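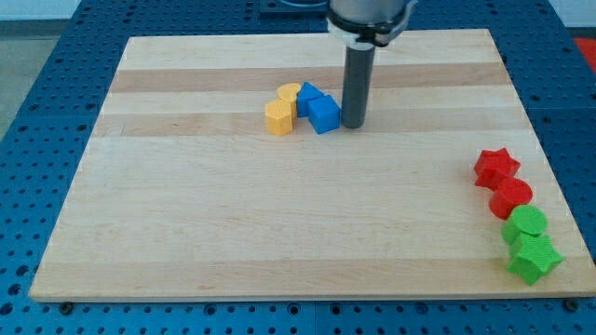 Figure 3. The block task at the Tesotow station: eight blocks on the wooden board, with the arm's cylindrical tool lowered beside the blue cube.

4.2 Open day sessions

The second part of the study took place at the Gakotwood open day in November. The building was open to the public from late morning until early evening, and the Tesotow station was one of several stops on the visitor route. We ran 52 sessions there. A session was one visitor, or one family acting together, giving typed instructions to the arm until they chose to stop or until 7 minutes had passed.

The workspace was the same as in the laboratory sessions of Section 4.1. A board of pale wood lies flat on the perforated table, and all blocks start on the board. The set has two blocks in each of four colors: yellow, blue, red and green. The shapes are stars, cylinders, a cube, a triangular prism and a pentagonal prism. Because there is a cylinder in yellow, in red and in green, an instruction such as "move the cylinder" is ambiguous, and we kept the set this way on purpose. The arm does not grasp. It moves blocks by pushing them across the board with the side of the tool.

Figure 3 shows a layout with the yellow and blue blocks grouped near the upper middle of the board and the red and green blocks in a slanting row on the right. Much of the board is free in such a layout, and visitors often used the open area as a target ("put the green star on the left side"). Others referred to one block by its neighbor ("push the blue cube away from the yellow ones"). Both kinds of instruction were accepted.

Visitors stood behind a floor line and typed on a tablet. Elínborg Snorradóttir acted as host for all sessions. She read a short script, answered questions about the equipment, and held the stop button. She did not suggest instructions. If a visitor asked what to type, she repeated the sentence from the script: "Tell it where you want a block to go." Two visitors asked to speak to the arm instead, and she typed what they said word for word.

The control software was Parry, in the version used for the laboratory sessions, with one change. The maximum tool speed was lowered for the public setting, so completion times are not compared across the two parts of the study.

We logged 600 instructions. Of these, 103 were excluded before scoring. Most of the excluded entries were greetings, test typing by children, or requests outside the task, such as asking the arm to wave or to stack one block on another. The remaining instructions were scored from the log by two raters using the Cestero rating sheet (Appendix B). Disagreements were settled by discussion.

Blocks were not returned to a fixed layout between sessions. The host reset the board only when a block had reached a place the tool could not get behind, usually along the board's outer edge. Each visitor therefore began with whatever the last one had left, and the starting layout was saved with each session log.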